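Plekar Assisted Living Technology
Progress report to the Narum Fund
Period covered: March to May
Work package: upkeep and repair of the household robot

1. Where we are

The robot has been in working order for most of the period. It was out of use for two stretches, both to do with the hands, and both are described below. The total running time on the current pair of hands is now 81 hours. That is less than we planned for at this point, as we lost most of April to the wait for finger parts from Dosance.

The move from the workshop bench to the furnished room at Kwok House is done. We had put this off until the hands were reliable, but in the end it made more sense to do the repair checks in the room where the robot is used. Faults show up there that we never saw on the bench, mainly in the covers and the cabling.
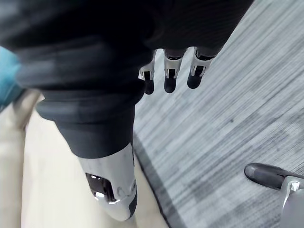 The covers took more time than any other item. The knit fabric is there to keep lint and crumbs out of the joints and to be softer against furniture. Our first set rode up when a limb was bent and had to be pulled straight by hand before each session. We now cut the fabric longer and turn the end back into a cuff, and we check the cuffs as part of the start-up round. The new pattern holds its place better. It is also slower to take off, so a finger change that used to be a short job now needs a full morning slot.

2. Hands

Two fingers were replaced in April. In each case the pivot pin had worn and the finger no longer closed fully. Dosance supplied the parts under the existing agreement, so there was no cost to the grant apart from carriage. We have since started to clean and grease the pivots on a fixed schedule and not when a fault appears.

The rubber tips are wearing as expected. We keep a written record for each one, and any tip that has gone smooth is swapped before the next session. Screws on the thumb side are checked with a torque driver at the same time.

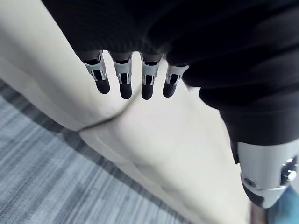

Page last changed: May, 16:40

After any work on a hand we run the same set of movements before the robot is handed back. The arm is held out over the furniture at low speed, the fingers are opened and closed one at a time, then all together, and the joint readings are saved. If one finger lags behind the others we stop and take the cover off again. This has added to the time for each repair, but we have had no repeat faults since it was brought in.

3. Cabling

One arm cable was found to be rubbing inside the elbow and has been renewed. We have spent £400 on spare cable sets and connectors, which was within the parts budget. The routing at the wrist is still not as we want it – the cable needs some slack for the hand to turn, and slack can catch. A small clip is being tried.

4. Checks from the seated position

The arm zero points are now set with the arms out in front and the hands turned in towards each other. Both hands are then in view of the head camera, and the readings from the two sides can be compared directly.

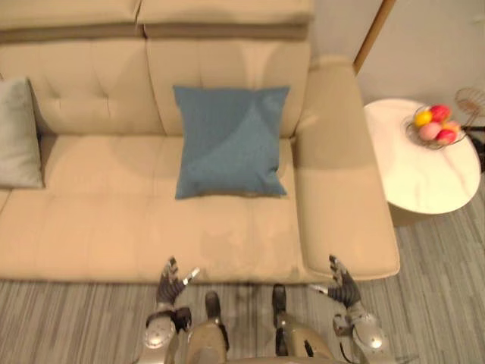
Both arms reaching forward to the front of the sofa, with the side table to the right.

The check takes roughly 2 hours with the notes. We would like to shorten it, and part of the next period will go on a script that fills in the record sheet.

5. Next period

Fit the wrist clips on both arms if the trial goes well. Make a second full set of covers so that one can be washed while the other is in use. Agree with Dosance how many spare fingers should be held at Kwok House.

We are not asking for any change to the budget. We do ask that the date for the 150-hour inspection be moved back by one month to make up for the time lost in April.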